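Subject: Re: [workroom] tables, cords and the big clear-out
From: Anneli Juntunen
To: workroom list

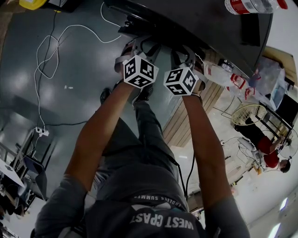 My end of the dark table, bottle and plastic bag included. White power strip on the floor behind.

Hi all,

Sorry this took me a few days, I wanted to read Heikki's message properly and then walk through the room with it on my phone. I'll answer in between his lines and then ramble a bit at the end, as usual!

Heikki Laitinen wrote:
> I went through the workroom last night and I think we need to
> settle three questions before the Lindqvist shelves are delivered
> in October. First, which tables stay. Second, what we do with the
> cords on the floor. Third, who owns all the small stuff lying on
> the tables. I tripped on a cable twice and I was only in there to
> water the plant.

I vote that the dark table stays. I know Kaisu thinks it makes the room gloomy, and she has a point in the winter, but I love that top. You can put a white part down on it and find it again, and it doesn't glare at you when the ceiling lights are on. The floor does enough of that already (all that shiny gray, you can practically read the lights in it). I'd keep at least one of the white-topped ones with the metal frame as well. They're easy to move and they're what people go for when they have paper to spread out.

If one has to go, let it be the long folding one by the door. It has leaned since Tadhg stood on it.

> On the cords: I propose we take everything up off the floor and
> run it along the wall. Pradel sells a channel that sticks on.
> It would be 200 for the whole length, including corners.

Yes please to getting them up. The white one is the worst, it wanders across the open floor in loops before it gets to the power strip, and the black one keeps it company. I'd be happy to spend an evening on it. But could we try the cheap way first? Half of that mess is just extra length. If we coil up what we don't need, tie it, and move the strip itself back under the white table, I think there's hardly anything left to step over. Then we measure what remains and buy channel for that -- I'd bet it's a lot less than Heikki's number.

One thing to watch: please don't unplug anything from the strip without asking on the list first. Last spring somebody (I'm looking at myself) pulled a plug to make room for the kettle, and Kaisu lost a morning's work.

> On small stuff: I suggest that anything without a name on it by
> the end of the month goes into a box, and the box goes to the
> basement.

Fine by me, with two changes. I'd like the box to sit in the room for a couple of weeks before it goes downstairs, so people can fish their things out. And I'd like us to be a little braver about throwing away what is plainly trash. Crumpled plastic bags don't need a box or a basement. Same with drink bottles. I walk in, there's a bottle with a red label at the corner of the table, I don't know if it's today's or from the summer, so I leave it alone, and so does the next person. From now on I'm going to write my initials on the cap of mine. If a bottle has no initials in the evening, I'll pour it out and recycle it, and you can all be mad at me.

Does anybody know about the yellow container on the floor, by the way? I'd like to give it a home on a shelf if it's something we use, or give it away if it isn't. Tuulikki, you asked about containers a while back, would you want it?

About the shelves. Heikki wrote that the Lindqvist order came to 569 with delivery, and I think that's decent for what we're getting. I did look at the Brolus ones too, but they're 19 inches deep and I can't see them fitting behind the chairs. With the Lindqvist ones at 17 we still get past. Tadhg, you said you'd double-check that with a tape measure, did you ever do it? No pressure, but I'd much sooner find out now than with a delivery guy standing in the hall.

I can bring cable ties and a roll of the soft hook-and-loop tape, I have plenty left from the attic. What I don't have is labels. Kaisu, is your Istex label maker still alive? It would be nice to tag both ends of each cord while we're down there on our knees anyway, so next time we can tell what goes where.

I'm around any evening after six except when I have choir. Tell me what works and I'll show up with ties, trash bags and something to eat. The plant looked fine to me, Heikki, maybe go a little easier on the water.

Anneli

P.S. The dark chair by the white table has a loose back leg. I've turned it toward the wall a few times and it keeps coming back. Please don't sit in it until I've had a go at it with the hex key.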